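Lesezeit: 2 Minuten

Kapitel 2: Verschleißteile einplanen, bevor ihr bestellt

Ich geb's zu: Bei meinem ersten Handgreifer habe ich das ganze Geld ins Gerät gesteckt, und für Beläge war nichts mehr da! Macht das bitte anders (und zwar gleich beim Antrag).

1. Legt das Gesamtbudget fest. Bei uns waren es fast 2000 Euro, Versand inklusive.
2. Öffnet den Greifer ganz und haltet ihn über eine helle, glatte Unterlage. Auf Weiß seht ihr Kanten und Krümel viel besser.
3. Schaut euch beide Finger an, vor allem die Innenflächen und die oberen Kanten.
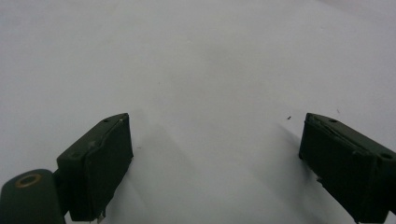 Greifer offen über weißer Fläche, zwischen den Fingern nichts gegriffen.

4. Notiert pro Finger, was auffällt: helle Naht, abgestoßene Kante, Riss im Belag. Diese Liste kommt mit in die Bestellung.
5. Holt zwei Angebote ein. Ich habe bei Brelteck und Costigan gefragt - die Beläge gab es bei beiden nur paarweise.

Hinweis: Tauscht immer links und rechts zusammen, auch wenn eine Seite noch besser aussieht. Ausgefranste Ränder und kleine Bröckchen unter dem Belag heißen bei mir: jetzt bestellen.
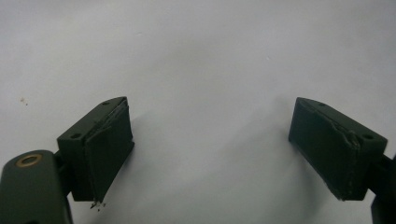 Kann ich die Beläge aus dem Wartungsbudget bezahlen?
Das hängt von eurer Kostenstelle ab; bei uns laufen sie als Verbrauchsmaterial, der Greifer selbst als Anschaffung.

Vorsicht: Alte Beläge nicht mit der Klinge vom Finger hebeln, der Kunststoff verkratzt sofort.

6. Rechnet die Lieferzeit ein. Wer im November noch etwas braucht, bestellt besser jetzt.

Kommentare

Tyra Öberg: Super, danke! Wir haben neun Greifer und bisher null Ersatzbeläge im Plan, ups.

Tormod Aasen: Gilt das mit dem paarweisen Tausch auch für den Fatis?

Tyra Öberg: @Tormod Bei unserem Fatis machen wir's so, ja.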